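Moving the allotment plan onto squared paper

I have kept an allotment at Perkton for some years now and I have never had a proper plan of it. What I had was a row of sticks with seed packets on them, which the rain turned to mush by May. This February I sat down at the kitchen table and drew the whole plot out.

The plot is 152 square metres if you believe the letter that came with the key. I measured it with a tape and got a bit less, but the hedge on the north side has grown out and I wasn't going to crawl into it. I drew the paths first. Then the shed, the water butt and the compost bays, and only then the beds. Doing it in that order showed me how much of the ground I was walking on. The main path was wide enough for a small car.

Tariq Lodhi has the plot next to mine and he plants by the square. He marks his beds off with string and puts one thing in each square, so many to a square depending on size. I used to think it was fussy. Last year he got more carrots out of one short bed than I got out of two long rows, so I asked him to show me how he spaces them. He came round on a Wednesday with a ball of string and we did the first bed before it got dark.

The onions were the easy part. I put in 55 sets and they all fitted in the bed nearest the shed with a strip left over for parsley. Beans are harder to plan on paper because of the shade they throw. I have moved them to the far end, where they will only shade the compost.

I did the potatoes the old way, in trenches. I tried to draw them in squares and gave up – they want a run of soil you can earth up from both sides.

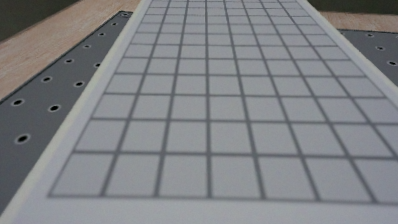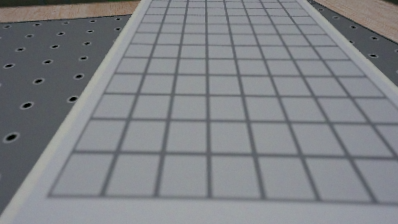 Grid lines on a long white board.

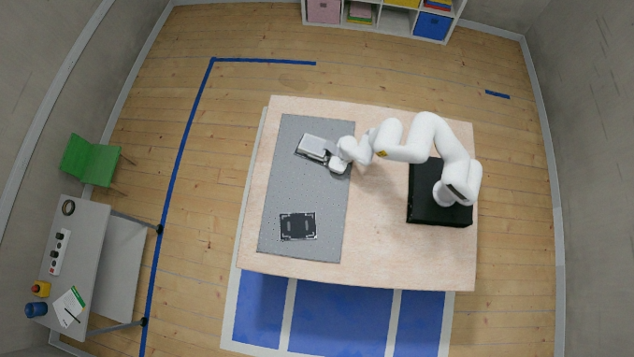
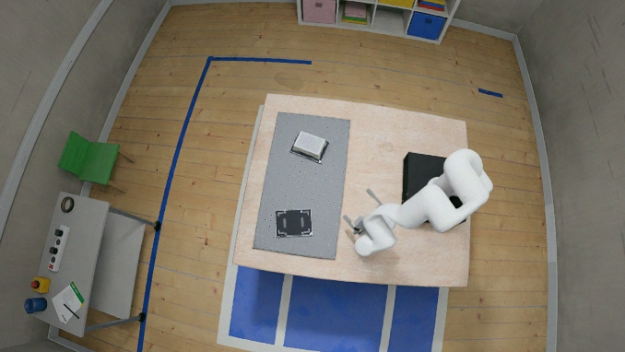 The squash will have to go where the brassicas were. I don't like doing it as the soil there is heavy, but everything else is spoken for. I have ordered some compost from Penora to dig in first and I'll see how it looks in a month. If it is still sitting in lumps I'll put the squash in the old cold frame with the lid off and leave that bed to green manure.

One more thing on paths. I took the main one down to the width of the wheelbarrow plus a hand either side, and laid bark on it. Tariq says bark brings slugs. He may be right, but I was tired of the mud, and I can always rake it up and put it on the fruit bushes in autumn.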